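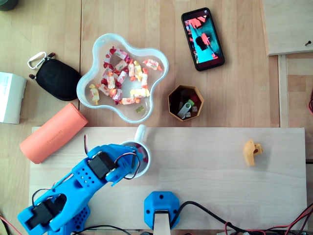
Small arms, same rules

Mervyn Tapley writes the bench rules for small robot arms at Cellham. The current set fits on one page and was last revised on 1 March 2020. It has 13 rules, down from 40.

"People stopped reading at 40," he says. "I cut the ones that were only advice."

The first rule covers power. Whoever runs the arm must be able to reach the supply without crossing the arm's path. The second covers wires — servo leads stay clear of the joints through the full range of motion, checked by hand with the power off.

"A printed arm is light, so people get casual," Tapley says. "It can still pinch a finger or knock a mug over."
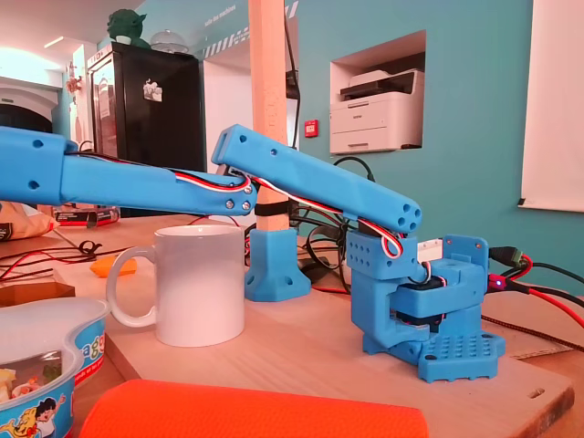
On drinks and snacks

Rule 4 is the one he gets asked about most. A mug may be used as a test object, but it must be empty of liquid. Food has to stay outside the arm's reach, and Tapley wants that reach measured before the first run.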